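Folding screen

A folding screen is a piece of free-standing furniture made of several upright panels joined by hinges or cords. It is used to divide a room, block a draft, or give privacy for dressing and washing.

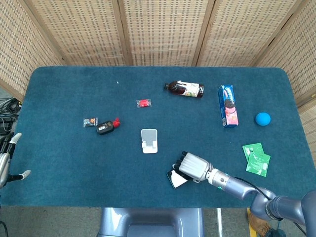
The number of panels varies with the use. Small screens made to stand before a fireplace may have only 2, while those meant to close off part of a hall can have many more. A screen stands because its panels are set at angles to one another. Opened out flat, most designs will fall over.

Construction

Each panel usually has a wooden frame filled with a lighter material. Paper, silk, leather, canvas and woven cane have all been used. Woven panels let air and some light through, and for that reason they were common in warm climates and in sickrooms. Solid panels hold back drafts better but are heavier to move.

Early screens were often tied together with leather or silk cords threaded through holes in the frames. Paper hinges, which let the panels fold in either direction, allowed a painted design to run across the whole surface without a break. Metal hinges are cheaper and stronger – though many fold only one way.

History

Screens were made in China in ancient times and later in Korea and Japan, where painted examples became a major form of art. They reached Europe through trade and were copied by local workshops.

One such workshop was at Skumness, where a household list of 1735 records a leather screen "much worn at the foot." The Poirier workshop, active in the same town, sold cane screens to inns and boarding houses. Its surviving order book has 253 entries, of which 35 are for repairs. Sixten Tveit, who published the book, argued that repair work was handled mostly by outside weavers and left out of the accounts. Harpreet Thibodeau has questioned this, pointing to payments for cane made each April.

Care

Woven cane dries out in heated rooms and may split where it meets the frame. Light dusting with a soft brush is usually enough. Loose hinges should be tightened before a screen is moved, and tall screens should be carried folded.

See also: Fire screen, Room divider, Wickerwork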